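Minutes of the product review meeting
Cendley workshop, Wadumport, 2021-08-20

1. Minutes of the last meeting
These were read and accepted. One correction: the delivery charge from Rellico is to be paid by us and not by the supplier.

2. The Rellico two-arm kit, trial period
The members who work with the kit gave their report. The kit is on loan to us until November. It consists of two arms with hands, the control software and a service contract. The supplier asks 3000 per year for the service contract, and the training of staff is included in this price.

The present task is handling of small round parts on the table, with both hands. The black part with the wide base and the part with the toothed white ring were both discussed.
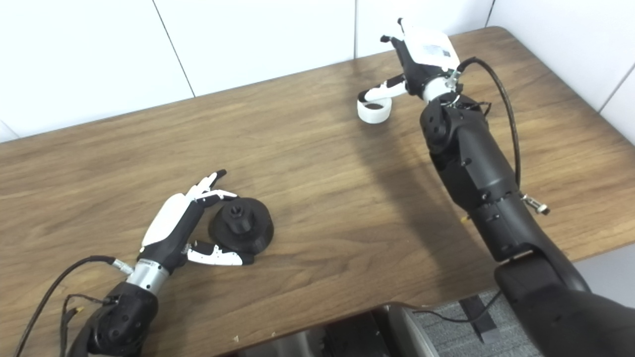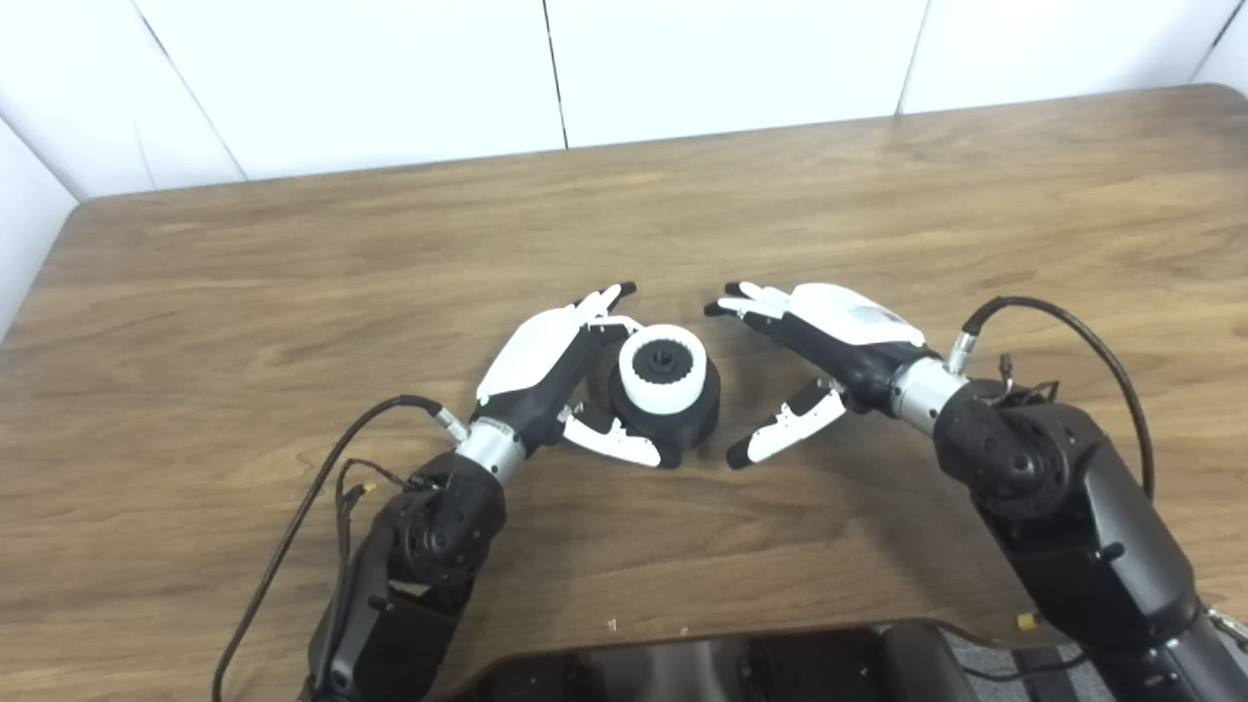 Work with the two hands at the wooden table.

The meeting then spoke about the cables. Some members find that the cable at the wrist makes a very big loop and may catch on something when the arm moves back. The supplier should be asked if a shorter cable can be delivered. It was also asked if spare fingertips are part of the contract. The text of the contract is not clear on this point - it says only "wearing parts on request".

Agreed: to write to Rellico with both questions before any decision on buying.

3. Comparison with the Paterson offer
Paterson offers a kit with one arm at a lower price. It was said that one arm is enough for sorting, but for putting parts together we would need to buy a holder also. The meeting wishes to see the Paterson kit with our own parts. They have offered a visit to Wadumport, and we will accept.

4. Test parts
For the next trial 100 printed parts are needed. The printing can be done in our own workshop, if the large printer is free.

5. Other matters
The key for the store room is still missing. Please look in your drawers.

The date of the next meeting will be sent by e-mail.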